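2022년 4월 11일 올림

# 보드게임 〈드레르나드(Drernard)〉 테스트 플레이어를 찾습니다

안녕하세요, 갈리몽(Gallitmont)에서 게임 만드는 사람입니다. 팀이라고 쓰고 싶은데 정식 인원은 저랑 네레아 마린(Nerea Marín) 둘이라서 그냥 '저희'라고 할게요. 규칙은 제가 쓰고, 그림이랑 카드 디자인은 네레아가 합니다.

작년 12월에 첫 번째 테스트를 했을 때 와 주신 분들은 기억하실 거예요. 그때는 한 판이 너무 길어서 마지막 조는 결국 막차 시간 때문에 점수 계산도 못 하고 헤어졌죠... 죄송했습니다. 그 뒤로 라운드를 하나 통째로 들어냈고, 경매 규칙을 갈아엎었고, 제가 제일 아끼던 '안개 카드'도 울면서 뺐어요. 이제 다시 낯선 분들 손에 맡겨 볼 때가 된 것 같아서 모집 글을 씁니다!

## 어떤 게임이냐면요

드레르나드는 섬과 섬 사이로 편지를 나르는 우편배달 게임이에요. 플레이어는 각자 작은 배를 한 척씩 갖고 시작하고, 항구에서 편지를 받아서 기한 안에 배달합니다. 여기까지만 들으면 흔한 배달 게임 같죠? 재미있는 건(제 생각에는요) 남의 편지를 대신 실어 줄 수 있다는 점이에요. 운임을 얼마 받을지는 그 자리에서 말로 흥정합니다. 그래서 조용히 계산만 하고 싶은 분도 어느 순간 "그거 내가 반값에 실어 줄게"를 외치고 계세요.

3~4인용이고, 카드 글씨는 전부 한국어입니다. 처음엔 스페인어 초안이었는데 번역은 끝냈어요. 다만 문장이 어색한 카드가 아직 꽤 있습니다. 읽다가 '이게 무슨 소리지?' 싶으면 카드 귀퉁이에 연필로 물음표를 그려 주세요. 진짜로 그려도 됩니다. 시제품이니까요.

## 이런 분이면 좋겠어요

- 만 15세 이상 (미성년자는 보호자 동의 문자 한 통 부탁드려요)
- 한 번 오시면 세 시간쯤 자리를 지킬 수 있는 분
- 재미없을 때 재미없다고 말해 주실 분

보드게임 경력은 안 봅니다. 오히려 명절에 윷놀이만 해 보셨다는 분이 꼭 몇 분 계셨으면 해요. 저희 주변은 다들 게임을 너무 많이 해서, 설명서에 구멍이 나 있어도 알아서 메꾸면서 해 버리거든요. 그러면 구멍이 안 보여요. 12월에도 '인접한 항구'라는 말이 무슨 뜻인지 물어봐 주신 분은 보드게임이 처음이라던 분 딱 한 분이었고, 그 질문 하나로 설명서 두 쪽을 새로 썼습니다.

친구랑 같이 오셔도 되고 혼자 오셔도 됩니다. 같이 오신 분들은 일부러 다른 테이블로 나눌 수도 있어요. 흥정 게임이라 친한 사이끼리는 자꾸 봐주더라고요(부부는 예외로, 오히려 더 무섭습니다).

## 일정과 진행

모집 인원은 모두 28명이고, 토요일 오후 회차와 평일 저녁 회차로 나눠서 진행해요. 신청서에 가능한 시간대를 전부 적어 주시면 저희가 조를 짜서 문자로 알려 드립니다.

당일 순서는 대충 이래요. 먼저 설명서를 드리고 저는 입을 다뭅니다. 읽고 세팅하는 데 15분을 드려요. 그다음 바로 한 판 합니다. 중간에 규칙이 헷갈리면 저를 쳐다보지 마시고 같은 테이블 분들끼리 정해 주세요. 무슨 결정을 내리셨는지 저는 뒤에서 열심히 받아 적고 있을게요. 판이 끝나면 설문지를 쓰고, 차 한잔하면서 이야기를 나눕니다. 시간이 남는 조는 한 판 더 하셔도 돼요. 그게 저희한텐 제일 기분 좋은 칭찬입니다!

모든 회차에 막시밀리아노 카레테로(Maximiliano Carretero) 씨가 함께합니다. 저희 게임의 숫자를 봐 주시는 분이에요. 점수표를 회수해 가서 어느 배가 너무 센지, 어느 항구에 아무도 안 가는지를 표로 만들어 주십니다. 한국어는 천천히 하시지만 게임 용어는 저보다 정확해요.

## 장소

네만네스(Nemanness) 2층 안쪽 방입니다. 건물 입구가 골목 쪽이라 처음 오시면 한 번은 지나치세요. 엘리베이터가 있고 2층 화장실은 문턱이 없습니다. 휠체어로 오시는 분은 신청서에 적어 주시면 테이블 간격을 미리 벌려 둘게요. 주차는 어렵습니다. 대중교통으로 와 주세요.

테이블 천은 꼭 깔고 합니다. 12월에 맨 상판에서 했더니 카드가 안 집혀서 다들 손톱으로 긁고 계셨거든요. 천이 있으면 카드 모서리도 덜 상하고 주사위 소리도 한결 조용해져요.
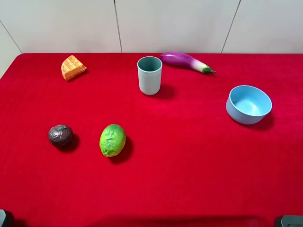
*빨간 천을 씌운 테이블과 미색 벽*

## 드리는 것

- 회차당 문화상품권 한 장
- 차와 간식 (견과류 알레르기 있으신 분은 미리 말씀해 주세요)
- 원하시는 분에 한해 완성판 설명서 뒤에 이름을 넣어 드립니다. 별명도 돼요.

초판은 400부를 찍을 계획인데, 테스트에 두 번 이상 와 주신 분께는 그중 한 부를 댁으로 보내 드려요. 언제 나오냐고 물으시면 제가 좀 작아집니다. 인쇄소 견적을 아직 기다리는 중이에요.

## 미리 알아 두실 것

시제품 사진은 찍으셔도 되는데 카드 앞면은 온라인에 올리지 말아 주세요. 그림이 아직 바뀌고 있어서 네레아가 싫어합니다. 규칙 이야기는 마음껏 하셔도 돼요. 설문지에는 이름 대신 번호를 쓰고, 연락처는 테스트가 모두 끝나면 지웁니다.

음료는 뚜껑 있는 컵으로만 부탁드려요. 카드가 전부 집 프린터로 뽑은 종이라 물이 닿으면 그대로 번집니다.

## 신청 방법

신청서는 네만네스 1층 카운터에 있고, 갈리몽 소식지를 받아 보시는 분은 메일 아래쪽 링크로도 쓰실 수 있어요. 적어 주실 내용은 이름(또는 별명), 연락처, 가능한 시간대, 그리고 '가장 최근에 한 게임' 하나입니다. 마지막 칸은 심사용이 아니라 조 짤 때 참고하려고 받는 거예요. 고스톱이라고 쓰셔도 전혀 문제없습니다.

자리가 다 차면 대기자로 받고, 취소가 나오는 대로 순서대로 연락드릴게요. 못 오시게 되면 전날까지만 문자 주세요. 세 명짜리 조에서 한 분이 빠지면 그 테이블은 판을 못 열어요.

궁금한 점은 카운터에 쪽지 남겨 주시거나 소식지 메일에 그대로 답장하시면 됩니다. 답장은 제가 직접 하고, 보통 밤늦게 갑니다.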